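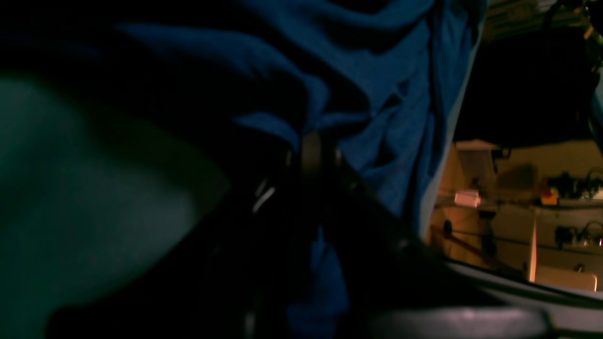

Nimal Sarkar thinks folding is a waste of an evening, and told me as much before I went to Stamorton. Throw it on the shelf, shut the door, go eat something. I passed the opinion along to Nimal Uddin when I got there, and he laughed so hard he had to put his tea down.

"Same first name, so I'll be polite," he said. "But has he ever tried to get one blanket out of a closet like that? You pull one and you get five."

Uddin runs Kostach, a small linen shop on the second floor of an old seed store, and he has been teaching people how to handle big pieces of cloth there for six years. Blankets, throws, bedspreads, curtains, dust covers, anything too large to fold on your lap. I had gone up meaning to stay an hour and talk about storage. I left when it was dark out, with a page and a half of notes on corners alone, and I've refolded my entire hall closet twice since then. So consider me converted!

The first thing he wanted to talk about was blue. Most of what he practices on is dark blue, and I asked whether that was a business decision or a taste.

"Taste, mostly. I bought the end of a bolt from Iltex and I loved it, so I went back and bought the end of another. Blue is a wonderful thing to learn on. With white you see everything at once and you get nervous. With navy, the high parts of the fold go bright and the low parts go nearly black, and you can read it like a map. You see a ridge, you know there's a layer under it. You see a black line, that's where it's doubled over and you need to get it out."

I had never once thought of a heap of cloth as something you could read. He thinks it's the whole skill. Beginners, he says, grab whatever is closest and start pulling, and the pile gets tighter. What he teaches is to stand there for a moment and look for an edge — any edge, it doesn't have to be a corner — and then pinch it and let the weight do the rest.

"Pinch, don't clutch," he told me. "If you take a fistful you've got four layers and you don't know which four. Take a little bit. Then lift it slowly and watch what comes with it. If the whole pile comes, put it down and pick another spot. It costs you three seconds."
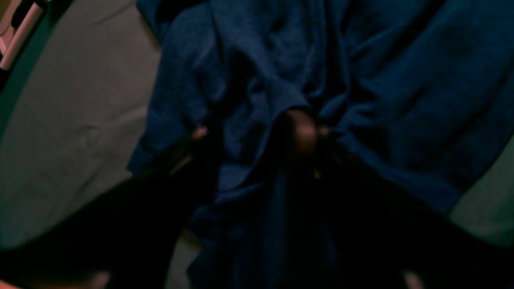
Dark blue cloth in deep folds.

I asked how a person finds the corner once they've found the edge, and he got up to demonstrate with a curtain that was waiting for a new hem. You slide along the edge, he said, one hand following the other, and you keep your fingers closed enough that the cloth drags a bit. When the edge runs out, you're at a corner. Hold that one. Now slide the other hand the other way. The hand that's holding must not get curious and wander off to help.

"That's the mistake I see every week. People find the corner, they're so pleased, and then they let go of it to look for the second one."

I did exactly this on my first try, with him watching. And on my second.

Kostach sells the usual things, sheets and towels and a very nice heavy tablecloth that I nearly went home with, but the part of the shop he's proudest of is the back wall. He calls it Rozīte, after the name printed on a crate that used to hold all of it. It's a lending shelf. You can borrow a spare blanket for a guest, or a big cover when you're painting a room, and bring it back clean. There are more than 200 pieces on it now, every one folded the same way, with the fold facing out and the edges to the wall.

"Fold out, always. You can slip your hand under and take one. Edges out and you catch the wrong layer and the whole stack leans. My mother did it edges out her entire life and I've never had the heart to bring it up."

He keeps a ledger of the loans, a proper paper one, and he showed me the latest entry, number 503, a gray throw that had gone out that morning. He reads the old pages for fun. A bedspread went out for a wedding in September and came back with a thank-you card pinned to it, and he left the pin holes alone.

We moved on to wrinkles, where I expected a lecture and got the opposite. He's very relaxed about wrinkles. A blanket is supposed to look like somebody has been under it, he says, and the soft rounded folds you get in a thick cloth fall out on their own if you hang it over a rail overnight. Sharp creases are what he worries about. Those come from weight, from the bottom of the stack, from a closet where nothing has been moved in years.

"So move things! Take the bottom one and put it on top. I do it when I'm on the phone. You don't need a system, you just need a phone call that's slightly too long."

For thicker pieces he doesn't fold in half and half again. He goes in thirds, the long way first, and then rolls the last bit loosely so that there's no hard line down the center. For thin ones he's happy with halves. For anything slippery he lays a flat sheet down on the table first so the cloth has something to grip, and he folds on top of that. I asked whether it really makes a difference. He handed me a satin bedspread and a bare tabletop and let me find out, and I'm here to tell you it makes a difference.

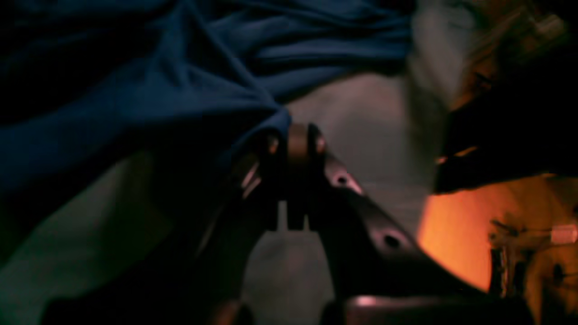 The slippery ones also bring out his other rule, which is to gather before you carry. If a large cloth has to go from one end of the table to the other, he won't drag it by a corner. He bunches it loosely toward the middle and moves the bunch. It looks like a mess when he does it, and he knows it does.

"People see me gather it up and they think I've given up. But a bunch travels well. Dragging stretches the edge, and once a hem is stretched it waves at you forever. Gather, carry, put it down, find your edge again. You already know how to find the edge, so what are you afraid of?"

His evening classes start at 6 and are supposed to end at 9, though from what I heard from a couple of regulars on the stairs, they rarely do. Everybody gets one big piece of cloth and a bit of table. There's a warm-up, which is to crumple your piece as badly as you possibly can and then hand it to the person next to you. I can't tell you how much I enjoyed that part. The woman across from me had clearly been saving up something from her working day, and what she passed over was more or less a knot.

It took me a long while to get it open. Uddin came by once, looked at it, said "Edge, upper left," and kept walking. He was right, there was a bit of hem showing between two ridges, and after that the thing came apart almost by itself.

Before I left I asked him what he'd like to say back to Nimal Sarkar and the shut-the-door school of housekeeping. He thought about it while he smoothed a pillowcase that didn't need smoothing.

"Tell him he can come for free. He doesn't have to fold anything. He can do the crumpling."

I've passed it on. So far the answer is maybe, if there's food. Kostach is up the side stairs in Stamorton, and the Rozīte shelf is open whenever the shop is. Bring your own bag if you're borrowing something thick; the ones they keep by the register are only good for pillowcases.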